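6/29/23

Peel drying, batch 2. Carried on with the orange peel from the Burdale order, same cabinet as last time. Starting weight 337 g after scraping off the pith. Cut into strips with the Dorkex slicer on its thinnest setting, which still comes out uneven at the ends. Trimmed the thick bits by hand.

Cabinet set to 57 °C, fan on low. Checked every 30 minutes at first, then got busy with the labels and left a long gap after lunch. Bottom tray was brittle by then, top tray still bent without snapping. Swapped the trays and gave it another hour.

Color is better than batch 1 – less brown at the edges. Smell is good, a bit sharp. Ground a spoonful in the small mill and it clumped, so it needs longer or the mill was damp from washing. Dry the mill overnight and try again before changing anything else.

Pears: not started. The Pietrzak notes say to dip the slices in lemon water first, but give no strength for it. Will try one weak and one strong and keep them on separate trays. Slices should be thicker than the peel, and the skin can stay on.

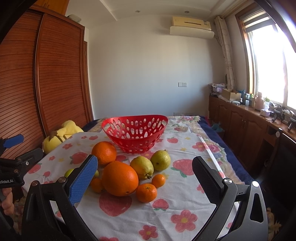
Oranges and pears, with the red basket.

To do:
- order more jars from Vomomen, the wide ones
- clean the door seal on the cabinet, it is sticky along the bottom
- write the tray position on the bag as well as the batch number
- keep one bag of this peel shut until August and compare the smell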